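Ticket 895 - Punel stool assembly, dropped episodes
Status: open
Opened: 04/12/2023

Symptom: recorder on the Vallemix cell closes an episode early during leg insertion. 5 of 221 episodes affected, all on the third leg.

Checked: disk space, gripper topic rate, operator pedal. Pedal log shows no release. Restarted the Pathirana logger - no change.

Suspected: idle timeout. Operators slow down when lining up a leg, and the limit is 10 seconds.

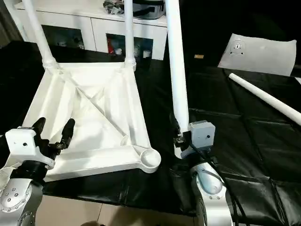
Head view, third leg held near the open socket, two legs already in the far corners.

Next: raise the timeout, re-record the short episodes, keep the originals out of the training split.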